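Small bin in the bedroom: liner or no liner?

Posted in Home and Cleaning
Asked by Peninah Langat, 2018-06-11

I have a small dark plastic bin, the sort with rounded corners, that I keep in the bedroom for wrappers, tissues and bits of thread when I am sewing. The liners I buy are meant for kitchen bins and are far too big. They bunch up at the top, slide down inside as soon as something heavier goes in, and half the rubbish ends up underneath the bag.

For the past few weeks I have gone without one, and it is mostly wrappers and scraps of packaging in there anyway.
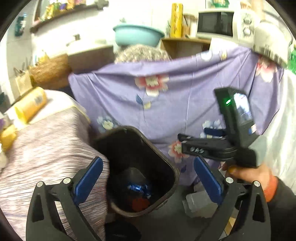 Musyoka says an unlined bin always ends up smelling, whatever you put in it, and that I should go back to bags. I would like to hear from people who have done it for longer than I have. How often do you wash the bin, and what do you do about the sticky marks at the bottom? I am also trying to cut down on the number of bags we go through, so please do not just tell me to buy smaller ones unless they really fit.

2 replies

Oduor Chege

No liner is fine for dry rubbish. I have done it in the bedroom and the study for years. The rule in our house is that nothing with food on it goes in there. Apple cores, tea bags and yoghurt pots go straight to the kitchen. Wrappers are all right if they are empty, but fold them in on themselves so the sticky side is not against the plastic.

Empty it into the kitchen bag on the night before collection. Turn it upside down and tap the base, as light wrappers cling to the sides. Then once a fortnight:

Put a little washing-up liquid in the bottom and fill it a third of the way with warm water.
Leave it for ten minutes.
Go round the inside with an old dish brush, including under the rim -- dust collects there and most people miss it.
Rinse, and stand it upside down somewhere airy until it is completely dry.

For melted sweets or toffee, leave the water in longer. Do not scrape with a knife. I did that to a Flatex one and the scratches hold dirt, so now it looks worse than it did with the toffee on.

If the smell will not go, put two spoonfuls of bicarbonate of soda in the dry bin overnight and tip it out in the morning.

If you do want something in the bottom, a folded sheet of newspaper will catch the worst of it and can go out with the rubbish. Change it each time.

Brian Kinyua

We use bread bags. Fits most small bins if you fold the top over the rim and put a big elastic band round it. Free as well.

Peninah Langat

Thank you both. I tried the newspaper and it works, although it needs to be cut to shape or the corners stick up. The brush got the old marks off except one. I will try bread bags in the bathroom bin -- that one gets damp cotton wool, so I would not want it unlined.

Brian, do you find the elastic band stays on? Mine slips off the corners.

Brian Kinyua

Use a wider one. The thin ones roll. Or tie a knot in the side of the bag so it grips by itself.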